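Ekwueme Fund, Small Grants for Student Engineering
Progress report no. 2: Bresus student robotics club, handheld gripper project
Thursday, February 28, 2019
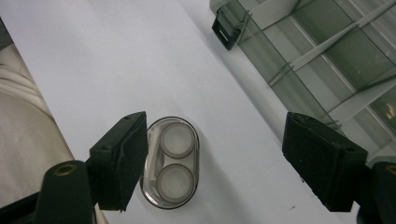 Kiyoshi Maruyama asked, after reading the first report, whether a club that meets twice a week can teach students anything about automation by having them pick up small household objects with a tool they hold in their own hands. He also wanted to know why the word "robot" appeared on the cover when no robot appeared in the budget. I said I would answer both in this report, and I'll try, though I share more of his doubts than I did in the fall.

What the grant was for

The club applied to build handheld grippers, use them to record students picking up and putting down ordinary small things, and train a simple model on the recordings. In May the model is supposed to run on the Irkier arm in the teaching lab, at the open evening. The application called this "a complete path from human skill to machine skill." I signed that application. I wouldn't write that sentence today.

Where we are

The grippers work. Two are in regular use and a third is in pieces on the bench, waiting for fingers. The students did their own drawings and printed most of the parts, and after the first batch of stripped screw holes they went over to brass threaded inserts, a change they argued out among themselves without asking me. If the project stopped tomorrow, I'd call that the part worth paying for.

Recording is behind. The plan called for 600 usable recordings by the end of this month and we have 123. The students recorded many more than that. The rest went in the trash for the usual reasons: the object left the view, the file didn't save, the timestamps drifted, or two people labeled the same grasp differently and neither would give way. I've seen a draft of the club's own web page that gives the total as 691 recordings. That number includes every file on the drive, test clips and duplicates too. I've asked them to take it down or explain it.

The object list

We started with blocks and cups. Those went quickly and taught us very little, as nearly any grasp on a block is a good one. In January the group moved to small, light, awkward things, among them a clear contact lens case. It's low, it's rounded, and it's transparent, and on a white surface the software has a hard time deciding where the plastic ends and the table begins. People have no trouble with it at all. The students found that gap interesting, and so did I, but it has cost us weeks. A model that handles blocks and fails on a lens case won't impress anyone in May, and a model that handles the lens case is, in my opinion, unlikely by then.

Lieven Van Beek, who runs the Wednesday session, disagrees. His view is that the clear objects are the whole point, and that a club demo of block stacking has been done to death. He may be right about the second half. He has agreed to a cutoff: if the detection step still misses the clear objects after spring break, they come off the May list and go into the written report as a negative result.

What the students are learning

I was asked to address this directly and I'd like to avoid the language of the brochure. Attendance has held up better than I expected. Of the students who come, most can now design a part, print it, find out it's wrong and print it again. Fewer can explain what the model is doing with their recordings. When I asked one evening why the predicted grip was off, the answer I got was "it needs more data," and when I asked how they knew, the conversation stopped. That answer is repeated often enough in the club that it worries me. We have since added a short session every other week where someone has to bring one failed prediction and say what they think caused it before anyone is allowed to collect more. The first two sessions were slow. The third was better and ran late.

I should also say that the work is uneven. A handful of students do most of the recording, and their habits show in the files. They nearly all come at an object from the same side. Whether a model trained on this would cope with an object turned the other way, we haven't tested. It should have been tested in December.

Money

Spending is under budget, mainly due to the delay. We bought filament, inserts, screws, cables and storage for small parts. The software license from Ditov was renewed for one term only. I didn't renew for the full year, since the students use a small part of it and the free tools may be enough. Travel money hasn't been touched. I would like permission to move part of it to a replacement hard drive, after the trouble with lost files described above.

Revised targets

We propose the following in place of the schedule in the application:

- 5 objects for the May evening, two of them transparent if the cutoff goes Lieven's way
- the recording target dropped as a measure of progress, with a tested set of grasps reported instead, failures included
- every object recorded from at least two sides, by more than one student
- third gripper finished, or its parts used as spares

On Kiyoshi's second question, the cover of the next report will say "handheld gripper project," as this one does. The word "robot" can come back when the Irkier arm has picked something up with the students' model. So far it has only run the manufacturer's sample program.

I'm not asking for an extension at this stage. Please let me know by the middle of the month about the hard drive, so that the order can go in before the break.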